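Flultance Hand Gripper Kit

For collecting pick-and-place examples at home, in the lab or anywhere in between

We started making the Flultance because we were tired of waiting our turn at the robot arm. If you have ever tried to teach a learning system to pick things up, you know the feeling: one arm, one table, a sign-up sheet, and a policy that falls apart as soon as it meets somebody's real kitchen. With the Flultance you hold the gripper yourself and do the task with your own hand, and the camera on the tool records it from the gripper's point of view.

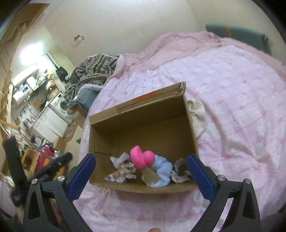
Soft, light and crumply things are where we would suggest you begin, and you most likely own plenty of them already. Ebise Gebru, who writes our collection guides, likes a plain cardboard box set down on a bed, with a rubber duck in among wads of patterned paper and a fluffy cloth. The duck keeps its shape when the fingers close and the paper doesn't, so you get two quite different grasps out of one box (and it's rather good fun!). The ridged blue pads angle in toward each other, and they are sold separately too, for when yours wear down.

Please do leave the room as it is. Drying racks, rumpled blankets, strong light from a window: your system will have to cope with all of that one day, so let it into the recordings.

What comes in the kit
Hand gripper with camera mount
5 spare ridged pads
3 printed task cards
A year of Nirna, our software for trimming and labeling episodes

We suggest 200 episodes per task for a first training run. The Skamlow carry case is sold separately.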